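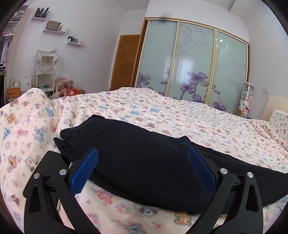

Minoru Higuchi wrote in to ask why his league table had frozen after the first round of matches, and whether he would have to enter every prediction again. He won't. The closing time on his round was set later than the kick-offs, so Fitlow was still waiting for entries and would not score anything. Setting the times properly at the start avoids this, and the steps are given in full in this section.

Guide > Running a league > Rounds, closing times and scoring

Contents Previous Next Glossary Contact

Rounds, closing times and scoring

This section applies to points-only leagues. If your league is played for a prize pot, read the section on pots first, as some of the settings are locked once money has been recorded.

You need to be signed in as the league organiser. Players can see rounds but cannot change them.

Creating a round

1. Open your league and choose Rounds, then New round.
2. Give the round a name. Players see this name in their reminders, so "Round 7" is more use to them than "New round".
3. Pick the matches. You can take them from the fixture list or type them in by hand. A round can hold up to 9 matches.
4. Set the closing time. Use the kick-off of the earliest match in the round, or a little before it.
5. Choose Save as draft. The round is not visible to players until you publish it.

Note: Matches typed in by hand do not update if the kick-off is moved. You will have to change them yourself and check the closing time again.

Caution: Do not set one closing time for a round that runs over several days unless your players have agreed to it. Late team news will not be known for the later matches. The usual answer is to split the round in two.

Choosing how points are given

1. In the draft round, choose Scoring.
2. Select Result only, Exact score or Margin.
3. If you select Margin, enter the most points a player can win or lose on one match. The default is 45.
4. Decide whether a player may name a banker. A banker doubles the points for one match – and doubles the loss, if you are using Margin.
5. Choose Save.

With Result only, a player gets points for the correct winner or a draw and nothing otherwise. Exact score gives the same points, plus a bonus for the right score. Margin works on the gap between the two sides. The closer the prediction, the more points, and a prediction that is a long way out costs points.

Note: Knockout matches are scored on the position at the end of normal time. To include extra time, tick the box next to each match. There is no setting for the whole round.

Caution: Changing the scoring after the first round has been published affects later rounds only. It does not go back and rescore. If you want the whole season on the same footing, you must reset the league, and this deletes all predictions.

Publishing and checking

1. Open the draft and choose Preview. Check the kick-off times against the fixture list.
2. Choose Publish. Players get a reminder by email.
3. After the closing time, open Entries and look for anyone marked Missing.
4. When the results are in, choose Score round.

A player marked Missing gets no points for the round. You can enter predictions on a player's behalf up to the closing time, but not after it. These are shown in the table with a small letter O.

If the round will not score

Check the closing time first. If it is later than the last kick-off, move it back and choose Score round again. Predictions already entered are kept, but any that were made after a match started are marked Late and must be accepted or refused one at a time.

If the time is correct, look for a match with no result. A postponed match holds up the round until you set it to Void or move it to another round.

Large leagues take longer. The Mukdale league, with nearly 70 players, can take a few minutes to show the new table. Do not press Score round a second time while this is going on.

Disputed results

Fitlow uses the result you enter. If a player questions it, choose Reopen, correct the result and score the round again. Toshio Tanabe's note on abandoned matches is in the Glossary under Void.

Section last changed Nov 28, 2020.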